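Drimness Wool Mattress Topper

Home > Bedroom > Toppers and protectors > Drimness

The Drimness is a wool-filled topper in a cotton cover, made to lie between the mattress and the bottom sheet. It suits a mattress that is sound but a bit too firm, and it takes the hard feel off a sofa bed. It won't put right a mattress that has sagged in the middle. The topper will follow the dip and you will feel it just as much.
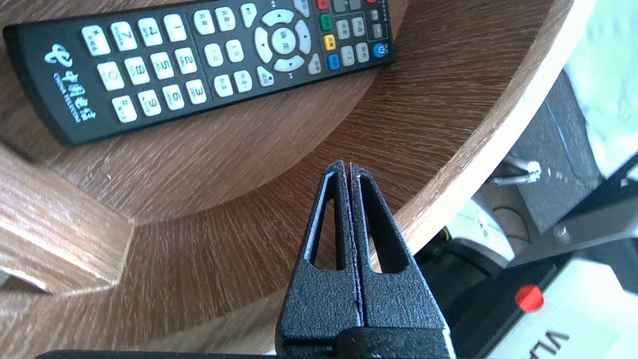
Trolbridge, 21/06/2020

The Drimness is back in stock in all sizes, including the small double, which had been out since March. The price has not changed. Orders already placed for the small double will go out first and new orders after that.

What it is made of

The filling is carded wool laid in layers and stitched through by hand with cotton tufts. The tufts stop the wool moving to the edges, which is the usual trouble with cheaper toppers. The cover is unbleached cotton with a tight weave. There is no foam in it, no glue and no plastic backing.

A wide elastic strap is sewn across each corner. The straps stretch over mattresses of ordinary depth. If yours is very deep, with a pillow top for instance, please measure it and ask us before ordering.

New wool has a smell. It is mild and goes off after a few days with the window open. The topper arrives rolled and will look flat at first – leave it unrolled on the bed for a day before you make up the sheets.

Specification

Filling: pure wool
Cover: unbleached cotton
Depth when new: 8 cm
Length, king size: 200 cm
Sizes: single, small double, double, king
Fixing: elastic corner straps
Guarantee: 2 years, stitching and straps
Order code: DR2000

Choosing your bedding

A fitted sheet that was a snug match for the mattress alone may now be too tight. Extra-deep fitted sheets are the easiest answer. A flat sheet works as well and only needs tucking in a little further under. Cotton or linen is better than polyester over wool, as it lets damp through. If you use a waterproof protector, put it under the sheet and on top of the topper.

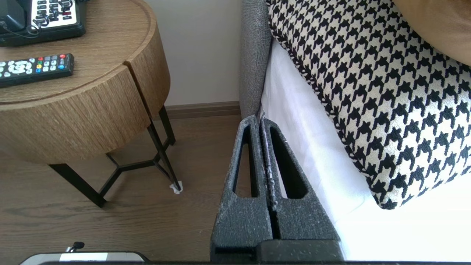

White sheet with a houndstooth cushion.

Looking after it

Do not machine wash the Drimness. The wool will felt and the topper will shrink and go hard. Most marks on the cover can be sponged off with cool water and a little wool soap. Blot it with a towel and let it dry fully before the bed is made again.

Turn it over and swap head for foot once a month. The wool settles where you lie and turning evens this out. Expect it to lose some of its depth over the first year. This is normal and is not covered by the guarantee.

Air it outdoors on a dry day when you can, over a line or a clothes horse. If you are storing it, roll it, don't fold it, and use a cotton bag. We sell one separately under bedroom storage. 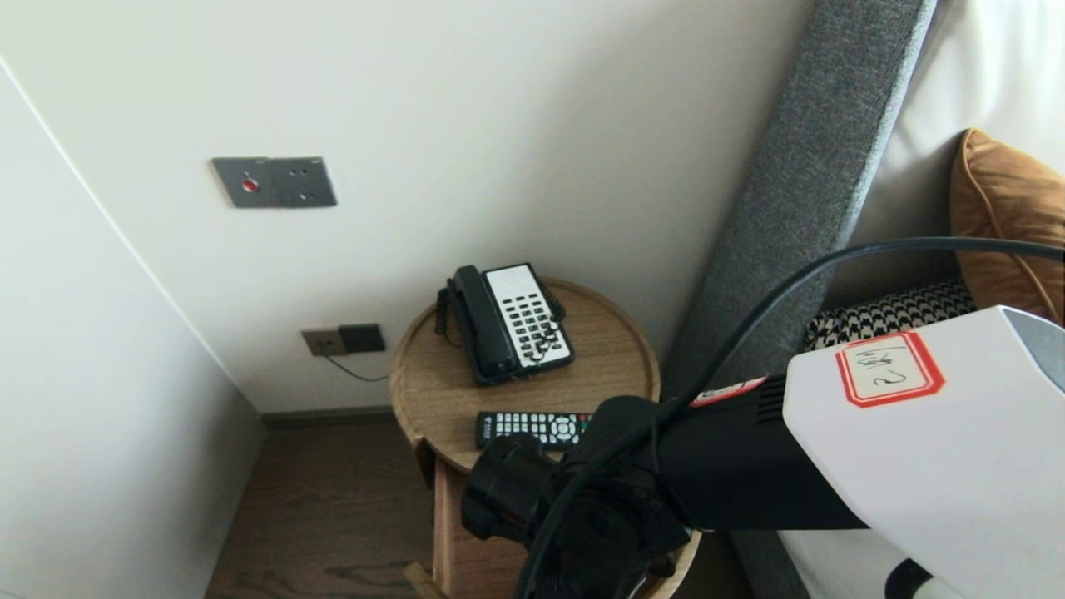 Moths will go for wool left in a dark cupboard, so check a stored topper every so often. One in daily use is seldom bothered.

Delivery and returns

Toppers are sent by carrier from our Trolbridge warehouse and need someone in to sign. The king is heavy and awkward on stairs – two people will manage it more easily. You can also collect from the Listcombe shop, where a double is set up on a Barros bed base for anyone who wants to lie on it.

Unused toppers can be returned in the original wrapping. Once one has been slept on we can only take it back if there is a fault.

Goes with

Listcombe extra-deep fitted sheet
Drimness wool pillow
Cotton storage bag, large
Wool soap, unscented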